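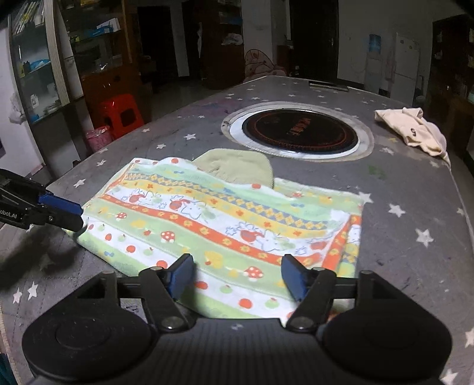
Unit 7: Comparing Fingertips on Soft Goods

Cloth is my favorite test material, and I hope it becomes yours! A block either gets picked up or it doesn't, but a towel can fail on you in a dozen interesting ways — it slides, bunches, folds under itself, or comes up with the layer underneath still attached.

We compare two fingertip sets on the hand-held grippers, the Resley and the Sorier. Both go on the same linkage, so anything you feel changing should come from the tips. Look at how the blue fingers angle in toward each other over the towel, with a second gripper at the towel's left edge. Two-handed work like that is what we're after this week.

What to do

Run the edge pinch first. Come in low, close slowly, lift one end of the towel and hold. Then do the half fold with both grippers, and after that the flat drag across the table. Each pair does 32 trials per fingertip set. Swap operators halfway through, and write down who had which hand.

Patterned towels are great for this. Diagonal stripes make a skewed fold easy to spot when you play the video back.

What to record

Finger opening at first contact, number of regrasps, and whether a second layer came along. Use the Dufour log sheet and leave the last column blank, we fill that in together.

Last term's class logged some 900 grasps. Of the 52 double-layer pickups, most came from the edge pinch, and I'd love to know if yours do too.

Before next class

Read the Fureo controller notes up to the part on closing force. Bring one cloth from home, the thinner the better. Old pillowcases have been wonderful.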